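Why Is Cardboard So Strong When Paper Is So Floppy?

Have you ever sat on a cardboard box? I have, lots of times, and I'm a grown-up, which means I'm quite heavy. Mostly the box held me up. Once it didn't, and I ended up folded in half with my knees by my ears, but I'll come back to that.

Cardboard is made of paper. A sheet of paper can't even hold itself up! Hold one by the edge and it flops over like a tired dog's ear. So how can a box made of the same stuff carry a pile of books, or a kettle, or me?

I got so interested in this that I went to look round a box factory in a town called Hombridge. It smelled like a wet library, and I loved it.

The wiggly bit in the middle

Find an old box and ask if you can tear a corner off it. Now look at the torn edge from the side. You should see a flat layer on the top, a flat layer on the bottom, and a wavy line running between them, up and down, up and down, like a very tidy sea.

The proper name for this is corrugated cardboard. Corrugated is a lovely crunchy word that means wrinkled or folded into ridges. The flat layers are called liners, and the wiggles are called flutes (yes, like the instrument, and if you look down the end of one you'll see it's a bit like a tiny tube).

The wiggles do most of the clever work. Think of each one as a little arch, like the arch of a bridge. If you push down on the top of an arch, the push doesn't just go straight down. It spreads out along the curve and into the two ends. In a piece of cardboard there are loads of little arches standing side by side, all sharing the job, with the flat layers glued on to stop them sliding apart.

Try it yourself

You'll need two piles of books the same height, a few sheets of paper and some coins.

Put the piles a little way apart and lay one flat sheet of paper across the gap like a bridge. Put a coin in the middle. Flop! Down it goes.

Now take another sheet and fold it back and forth, back and forth, like a paper fan. Make the folds about as wide as your finger. Open it out slightly so it's zigzaggy and lay it across the gap with the folds running from one pile of books to the other. Put a coin on it, and another, and keep going.

Mine held so many coins that I ran out and had to go through my coat pockets. Same paper, same gap, and all I'd done was fold it.

If you want to go one better, glue a flat sheet on the top and another on the bottom. Let it dry properly (I never wait long enough, and it goes soggy), and you've made your own corrugated board.

How the factory does it

At the factory the paper comes in rolls, and when I say rolls I don't mean like kitchen roll. These are taller than I am when they stand on end. The one I was allowed to pat weighed 1,417 kilograms, which is as much as a car! I gave it a push with both hands and it didn't take any notice of me.

The paper for the middle gets warmed up with steam first, so that it's soft and bendy. Then it goes between two big metal rollers with teeth on them, like two giant cogs. The teeth squash it into waves. Straight after that a thin line of glue goes on the tips of the waves, and the first flat liner gets pressed on. A bit further along, the other side gets its liner as well.

The glue is mostly made from starch, and that's the same stuff you find in potatoes and sweetcorn. I asked if you could eat it and was told no, please don't.

The whole machine at Hombridge is 167 metres long. I walked from one end to the other wearing ear defenders and a bright yellow jacket, and by the time I got to the far end the paper that had started next to me was long gone, already cut into sheets and stacked up on the floor.

From a flat sheet to a box

A box starts out flat, and I think that's the cleverest part of all. Somebody has to work out the shape before it's cut, with every flap and tab in the right place, so that when you fold it up all the edges meet.

The flat shape is called a net. You might have done nets in maths. If you unfold a cube, you get six squares joined together, usually in a sort of cross. A real box has extra bits as well: a strip down one side for glue, flaps for the top and bottom, and sometimes a little tab that tucks in at the front to keep it shut.

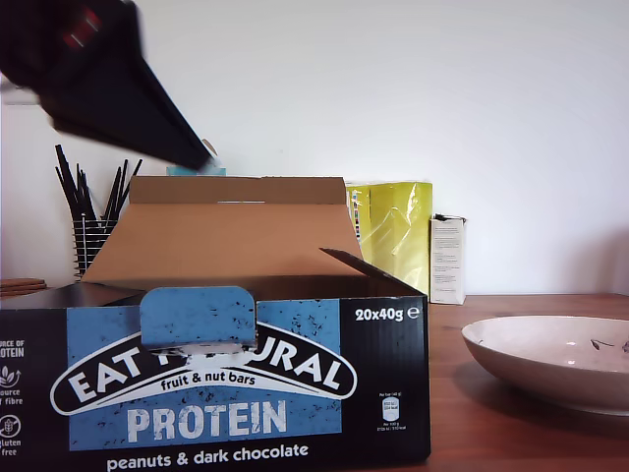 The cutting is done with a tool a bit like a pastry cutter. It's a big board with metal strips set into it in exactly the shape of the net. Some of the strips are sharp and cut right through. Others are blunt, and they only squash the board along a line. That squashed line is called a crease, and it tells the cardboard where to bend. Without it you'd get a raggedy fold that wanders off wherever it likes. You'll know this if you've ever tried to make a robot costume or a den and the cardboard wouldn't go where you wanted.

The cutting machine I watched was made by a company called Şimşekoğlu (you say it a bit like shim-SHEK-oh-loo, and I practised it all the way home on the train). It went ker-chunk, ker-chunk, ker-chunk, and at every chunk another flat box slid out. In the time it took me to eat a cheese sandwich it had made 499 of them. There's a counter on the side, so I'm not making that up!

All the leftover bits, the corners and the slots and the holes where the handles go, drop through on to a moving belt. They get squashed into bales and sent off to be made into paper again.

What about the pictures on the front?

Brown cardboard is lovely, but shops like their boxes to have colours on. There are two main ways of doing it.

One way is to print straight on to the cardboard with a sort of enormous rubber stamp wrapped round a roller. It's quick and it's cheap, and it's good for plain things like arrows and words.

The other way is to print the picture on thin smooth paper first and then stick that paper on to the board. You get much sharper pictures like that, so it's often used for toys and games and fancy biscuits. You can sometimes tell which kind you've got by peeling at a corner. If a thin shiny layer comes away with the picture on it, that was stuck on afterwards. (Check the box is finished with before you start peeling. I've been told off for this.)

Which way up is strongest?

Remember how I ended up folded in half? I'd turned the box on its side before I sat on it, and that was my mistake.

In most boxes the flutes run up and down the walls, like lots of little pillars holding up a roof. If you stack things on top, the pillars push back. Turn the box on its side, and in two of the walls the pillars are lying down. They can't push back nearly so well, and over you go.

You can test this with a scrap of cardboard. Stand it up with the flutes pointing at the ceiling and press down gently on the top edge with your hand. Now turn it so the flutes go sideways and press again. The second one should give up sooner.

There are two other things that cardboard really can't stand. The first is water. Wet paper goes soft and the glue starts to let go, so a box that's been out in the rain may not hold much at all. I left one on my step one Thursday with some jam jars in it, it poured all night, and when I picked it up in the morning the bottom stayed exactly where it was. So did the jam.

The second is being squashed already. Once the flutes have been flattened they don't spring back, and a flat flute isn't an arch any more. If you've got a box with a crumpled corner, put it at the top of the pile.

Can an old box be a new box?

Yes! Old boxes get taken to a paper mill and dropped into a huge tub of water with a spinning blade at the bottom, like a giant's blender. The paper breaks up into mush, called pulp. It looks like cold porridge. Staples and tape are fished out, the pulp is spread on a moving mesh so the water drains away, and then it's pressed and dried and rolled up on one of those giant rolls.

Paper is made of tiny threads called fibres, and they come from wood. Every time they go round they get a bit shorter and more worn, a bit like an old jumper that's been through the wash too often. So mills often mix in some new fibres with the old ones to keep the paper strong.

The mill that sends its rolls to Hombridge is in a place called Stedevier, and I'm hoping to go there in April if they'll have me. I want to see the porridge.

Things to do with a box this weekend

Make a marble run by cutting long strips, folding them into a V and taping them to the inside of a big box.

Peel one flat layer off a piece of cardboard so the wiggles show. It's easier if you dampen it a little first. Paint the wiggles and press them on to paper, and you'll get stripy prints that make very good ploughed fields, or tiger.

Build a bridge that'll hold a tin of beans, using only cardboard and tape. Then try it with the flutes running the other way and see what happens to your beans. Keep your toes out from underneath!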